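Search this site Search Enter keywords
August 13, 2023
By the Fludine project authors

4. Segmenting Two-Handed Demonstrations

4.1 Where the cuts should go

I'll admit I thought segmentation would be the boring part of Fludine. We had pose tracks for both hands, we had gripper widths, we had video from the head, and I figured a threshold on hand speed would chop everything into tidy pieces by lunchtime. It took us until December to get something I'd trust!

The trouble is that people slow down for all sorts of reasons. They slow down before a grasp (good, we want a cut there), but they also slow down in the middle of a carry, or when the other hand is doing the delicate bit. A speed threshold cuts at every one of those. On our first pass it gave us so many tiny segments that the planner downstream, Esen, spent most of its time stitching them back together, and the stitches were ugly.

So we moved to a joint rule. Each hand gets its own little state machine with 3 states (free, closing, holding), and a cut goes in only when the pair of states changes and stays changed for 800 ms. Short flickers get folded into whatever came before. The nice side effect is that a segment now has a label you can read out loud, like "left holding, right free," and when Esen picks a bad plan I can look at the label and usually guess which segment to blame.

4.2 The start pose

We still needed a way to say when a demonstration begins. Early on we used the first frame where both tracks were valid, and that was a mess, with recordings starting mid-reach or with one hand way off to the side. Now the segmenter looks for a start pose instead: both grippers low over the tabletop, one on each side of the object, jaws pointing inward, and neither one touching it. Figure 3 is the kind of view it should accept.

The test itself is pretty simple. We take the two gripper positions from the marker plates, draw a line between them, and ask whether the object's center falls near the middle of that line. Plate angle matters more than I expected, though. With the right plate tipped so steeply that it shows up as a thin wedge, the detector has very little to work with, so we let the tracker lean on its motion estimate for that hand and only reject the frame if the estimate has gone stale too.

Of the 471 recordings in the Tăng set, all but 2 had a start pose the segmenter could find without help. We marked those by hand and kept them in.
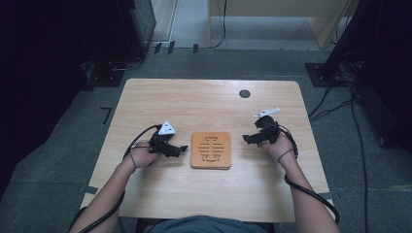 Figure 3. Start pose with a square trivet as the object. The left marker plate shows its dots; the right one is seen at a steep angle.

4.3 What still breaks

Handovers. When both hands hold the same object, the pair of states reads "holding, holding," and so does the case where each hand holds something different. Hellutetti, our replay tool, happily plays both back, but Esen needs to know which is which, or it plans a pull where there should be a pass. For now we compare how the two grippers move relative to each other and call it a shared grasp if that motion stays small. It's a patch, and a slow handover with a twist in the middle still fools it.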